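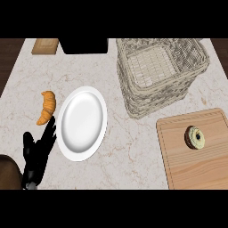 Gretov recalls stone sealer over curing fault

Mon 22 July

Gretov has recalled two batches of its penetrating stone sealer after tests found that the product can stay soft for several days on dense, polished surfaces. The recall covers 900 ml bottles sold to trade and retail customers. The 330 ml bottle, which is filled on a separate line, is not affected.

The fault was traced to the solvent blend. In the affected batches the carrier evaporates too slowly, leaving part of the resin on the surface before it can soak in. The residue shows as a faint haze and picks up marks from cups and pans. On more porous stone, such as unpolished limestone, the sealer was found to cure within the stated time.

Complaints were first logged by Zervas, a worktop fitter, which had used the sealer on kitchen jobs. It reported 34 cases to the manufacturer and has stopped using the product until new stock arrives.

Customers should check the code printed under the bar code. Bottles with a code ending in F or H can be returned to the place of purchase for a refund, opened or not. No receipt is needed.

Where the sealer has already been applied and remains tacky, Gretov advises wiping the surface with white spirit and a lint-free cloth, then washing with a neutral cleaner. Acidic cleaners, including vinegar and most limescale removers, should not be used on marble — they etch the polish, and the damage can only be removed by regrinding. Food should be kept off the surface until the residue has been cleared.

Replacement stock is due in September. The label will carry a longer curing time for polished stone.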